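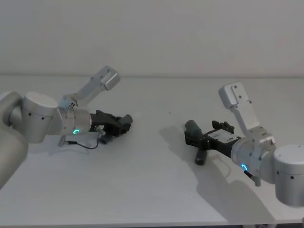
Warum verliert der linke Greifer die Verbindung, sobald sich das Handgelenk unter Last dreht?

Die Steckverbindung am Greifer bekommt ab einem bestimmten Drehwinkel Zug, und der Bus bricht kurz weg. Greiferelektronik und Steuersoftware sind in Ordnung. Der Verlauf steht unten.

November
Eingetragen von Uliana Sirko

Ticket 382 – Zweiarmzelle, Werkstatt Gotetwood
Status: gelöst, Nachkontrolle offen

Fehlerbild
Beim Fügen der Rohrstücke bricht der Ablauf ab. Die Steuerung meldet »Greifer links: keine Antwort«, der Arm bleibt stehen, der Greifer behält seine letzte Position. Nach Quittieren und Rückfahrt in die Grundstellung ist der Greifer wieder erreichbar. Rechts tritt der Fehler nicht auf, obwohl beide Seiten mit derselben Firmware und denselben Buseinstellungen laufen.

Reproduktion
Leerfahrt ohne Werkstück, halbe Geschwindigkeit: kein Fehler. Leerfahrt, volle Geschwindigkeit: kein Fehler. Mit Rohrstück im Greifer kommt der Abbruch fast immer, und zwar erst beim Eindrehen in die Fügeposition. Der erste Verdacht war deshalb der Strombedarf beim Halten.

Prüfung 1: Versorgung
Netzteil Brostow gegen das Ersatzgerät getauscht. Spannung am Greiferausgang unter Last gemessen, kein Einbruch. Haltekraft auf die Hälfte gesetzt, Fehler bleibt. Netzteil wieder zurückgebaut, damit als Ursache ausgeschlossen.

Prüfung 2: Bus
Mitschnitt mit dem Ninotel-Adapter. Bis zum Abbruch sauberer Verkehr, dann 21 Anfragen ohne Antwort, danach Timeout. Keine Prüfsummenfehler davor. Eine Störung durch die Motorleitungen sähe anders aus, da wären vorher einzelne defekte Telegramme zu erwarten.

Prüfung 3: Handgelenk von Hand
Steuerung auf Einzelachse, Handgelenk in kleinen Schritten gedreht, Adapter läuft mit. Bis 90 Grad stabil. Bei 95 Grad weg, beim Zurückdrehen wieder da.
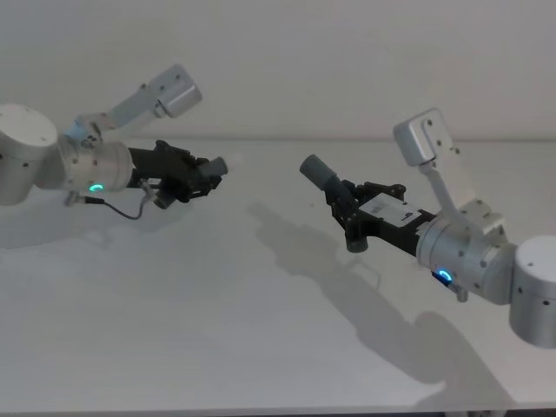 Dass die Leerfahrt nie ausgestiegen ist, liegt am Programm. Ohne erkanntes Werkstück überspringt der Ablauf die Fügeposition, und die kritische Stellung wird gar nicht angefahren. Mit der Last im Greifer hat der Fehler also nichts zu tun. Das hätte ich vor dem Netzteiltausch prüfen sollen.

Gegenprobe: Kabel links und rechts getauscht. Der Fehler bleibt links, das Kabel selbst ist demnach gut. Schlaufe links mit der Hand entlastet und erneut über den Winkel gedreht, kein Abbruch.

Maßnahme
- Winkelstecker am linken Greifer gelöst, Kontakte gereinigt, neu verschraubt
- Schlaufe verlängert, freier Durchhang unter dem Handgelenk
- Drehbereich im Programm »Pillai« vorerst auf 90 Grad begrenzt, Anfahrt der Fügeposition angepasst
- Leerfahrt so geändert, dass die Fügeposition immer mitgefahren wird
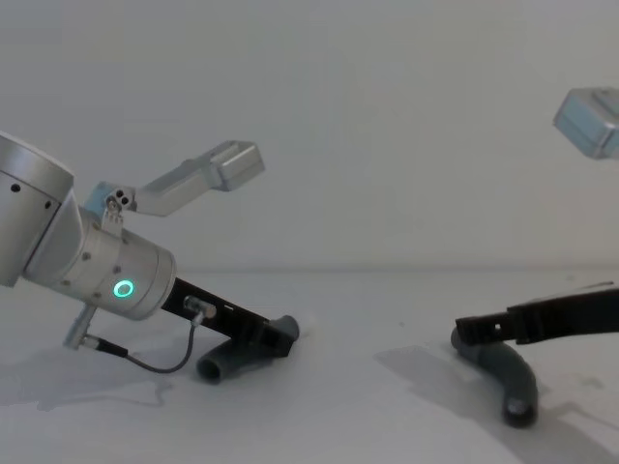
Kabelschlaufe am linken Greifer, beide Greifer mit gebogenem Rohrstück.

Ergebnis
Ablauf mit Werkstück mehrfach durchgefahren, kein Abbruch, Mitschnitt ohne Lücken. Die Begrenzung bleibt aktiv, bis die Schlaufe im Dauerlauf geprüft ist.

Offen
Zugentlastung am Flansch konstruieren. Die Schlaufe darf beim Absenken nicht auf der Tischplatte schleifen – Mindesthöhe im Programm noch nachtragen.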